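Solell Hand-Held Gripper Kit: Notes After a Month of Use

In November our office accepted a Solell hand-held gripper kit on a trial basis. The undersigned was asked to prepare an assessment for colleagues who may be considering the same purchase. The full report has been filed internally. What follows is the portion that may be of use to readers of this blog, together with several opinions that are mine alone.

The kit is sold through Gajdoš, the regional distributor, and is offered in two versions. The standard version contains the hand-held body, one pair of soft fingers, the mounting plates and a carrying case. The extended version adds a second pair of fingers and access to Tevero, the software in which recordings are reviewed and sorted. We received the extended version. It arrived complete, although the printed guide was for an earlier model and the correct one had to be requested by e-mail.

Assembly took 43 minutes. Most of that time was spent on the plates, whose screws are small and are supplied without spares. Purchasers are advised to work over a tray.

The trial was held in the large conference room, where the desks were left as they are on any working day. Small household and office articles were preferred to test blocks, as we already had results for blocks from the Pistar unit tested last spring.

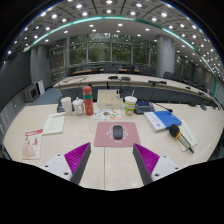

The gripper open in front of the mouse and pad, front desk of the conference room.

The fingers are the principal reason to consider this product. They are soft and ribbed, and they bend around an article when pressure is applied. With the Pistar unit, which has flat rigid jaws, the operator had to line up each grasp with some care. The Solell fingers forgive a poor approach. A computer mouse is a fair test in this respect: it is smooth, it has few straight sides, and it is easily pushed away by a careless hand.

We recorded 200 grasps over the trial period, divided among three operators. My colleague Vojtěch Šťastný, who had not used such a tool before, needed 30 attempts before his results matched those of the other two. I consider that a reasonable period of training. He remarked that the handle is comfortable but that the trigger is stiff at the start of its travel, and I share that view. After a long session the index finger is tired.
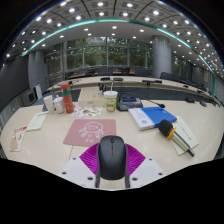
Fingers closed on the sides of the mouse.

Some remarks on points of detail. The finger color is a strong magenta and cannot be chosen at the time of order. It was disliked by one operator and praised by another, who found it easy to pick out in the recordings. The ribs collect dust and should be wiped at the end of each day with a damp cloth. Flat articles remain difficult. Single sheets of paper could not be lifted from the desk at all, and thin booklets were lifted only when they extended past the edge. Gajdoš confirmed that a narrower fingertip is planned but gave no date.

The Tevero software is adequate. Recordings are listed by session and may be given labels, and the search function is quick. Export is less satisfactory — each session must be saved separately, and the program does not remember the folder last used. A request for correction has been submitted. The license covers 2 workstations, which was insufficient for our office, and a further seat must be bought at full price.

Support deserves a favorable mention. One plate arrived with a damaged thread, and a replacement was received within the week at no charge.

I have recommended the purchase of one extended kit, on the condition that the additional Tevero seat be included in the price. Negotiations with Gajdoš are continuing. The Pistar unit will be kept for flat and heavy articles. Colleagues from other offices who wish to try the Solell kit before its return may write to me through the contact page, preferably with a list of the articles they intend to handle.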